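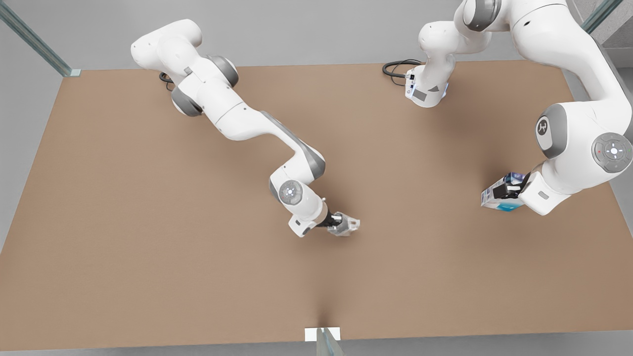 4. Setting up your workspace and filling the tank

Now for the fun part! With the Selwood unpacked and the pump checked, you are ready to choose a spot and get your first seeds in.

4.1 Choosing a spot

1. Pick a flat, steady table or worktop that will take the full weight of the planter once it is filled. Check it with a spirit level, front to back and side to side.
2. Leave 600 mm of clear height above the rim. Basil will use every bit of it — ours reached the lamp hood in August and kept going.
3. Keep the planter away from radiators and out of strong midday sun.

Note: The mains lead is 1,000 mm long. If it won't reach your socket, ask Maltdale for the longer lead (part 467). Do not join two leads together.

4.2 Filling the tank

1. Lift out the growing tray and set it to one side.
2. Pour in cold tap water until the float touches the lower line.
3. Add one capful of Flavel feed and stir gently. It will look cloudy for a minute or two.
4. Top up to the upper line and put the tray back, with the notch facing the lamp post.

CAUTION: Unplug the planter before you lift the tray. Never run the pump dry.

4.3 Sowing

1. Soak the plugs for ten minutes, then let them drain.
2. Drop two or three seeds into each plug. Lettuce, rocket and coriander are lovely ones to begin with, and rocket is wonderfully quick.
3. Press the plugs into the tray and fit the clear caps.
4. Plug in, hold the lamp button until it blinks twice, and let go. The lamp is now on its seedling setting.

Have a peek each morning. Take each cap off as soon as the leaves touch it, and snip out the weaker seedlings — they're delicious in a sandwich!

Note: If you bought the Sachdeva spice garden kit (part 222), sow the fenugreek straight on to the felt mat and leave the caps off. See section 7 for chillies, which need more warmth.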